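Course: Financing Small Enterprises in Developing Markets
Lecturer: Valentina Navarrete
Handout 5 – Loan guarantees and how they reach the small firm

Before you read this handout, please look again at your notes on collateral from the last lecture. We will use the same words here: borrower, lender, guarantor, security. If one of them is not clear for you, ask at the start of the class.

1. The problem

A small producer wants to buy equipment. It has customers and it has some years of accounts, but it does not own land or a building. The bank looks at the accounts, finds them acceptable, and still refuses the loan. The reason is usually not the interest rate. The bank is thinking about what it can take and sell if the borrower stops paying, and used equipment is difficult to sell.

Governments and foreign donors have tried several answers to this problem. In this course we discuss grants, direct loans, credit lines through local banks, and guarantees. The guarantee is the least understood of these, so it receives its own handout.

2. What a guarantee does

In a guarantee scheme, a third party promises to pay the lender a part of the loss. The money for the loan comes from the bank itself. The guarantor keeps a fund in reserve and pays only when there is a claim. For this reason one fund can stand behind loans which are larger in total than the fund. We call this relation leverage.

Please note that the borrower still owes the whole debt. Students often write in the exam that the guarantee "pays the loan for the firm". It protects the lender. After the guarantor has paid the bank, the debt is still collected, and the money recovered is divided between the bank and the guarantor as the contract says.

3. Working case: Dosar

We take a producer of dried fruit, Dosar, which asks its bank for a loan of 600 thousand to buy a packing line. The bank, Vilent, offers the loan on condition that a guarantee fund covers half of the principal. The fund charges a yearly fee, and Vilent passes this fee to the borrower.
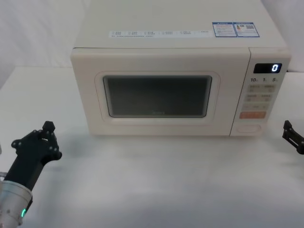 Page 28

Suppose now that Dosar stops paying when 600 thousand is still outstanding. With unpaid interest the total claim of the bank is 620 thousand. The guarantee covers principal only, therefore the fund pays 300 thousand. The bank must try to recover the other 320 thousand from the sale of the packing line and from the owners. Work through this calculation again with a coverage of 80 percent, and write down what changes in the behavior of the bank.

Most groups answer that the bank becomes more generous. This is correct but not complete. It may also become less careful. When the lender has little to lose, it has less reason to study the borrower before the loan and to call him after a late payment. This is moral hazard on the side of the lender, and in the literature you will find it discussed less often than moral hazard on the side of the borrower.

4. Individual and portfolio guarantees

In an individual scheme, the fund examines each application. It is slow, and the small firm must often prepare the same papers two times. In a portfolio scheme, the fund and the bank agree on conditions in advance (size of firm, sector, maximum amount, duration), and every loan which meets them is covered automatically. The cost per loan is much lower. The fund usually protects itself with a cap on total claims.

The cap is where negotiations become hard. If it is too low, the bank treats the guarantee as decoration and lends as before – only to firms with land.

5. Additionality

A guarantee is additional if the loan would not have been made without it. This is easy to define and hard to measure, because we can not observe the same firm with and without the guarantee. In the seminar we compare two regional programs, Salem and Purkham. Salem counted every guaranteed loan as a success. Purkham also followed firms that had been refused, and found that many of them received credit from another bank in the same year. Think about which report would be more useful to a donor, and which one would be more pleasant to receive.

For the seminar

Read sections 3 and 5 again. Bring the calculation for 80 percent coverage on one sheet, with your steps visible. Prepare also a short answer, five sentences at most: who should pay the guarantee fee, and does it matter if the bank can change the interest rate?

The written assignment on portfolio caps is due in February. Late work is accepted only if you have written to me before the deadline.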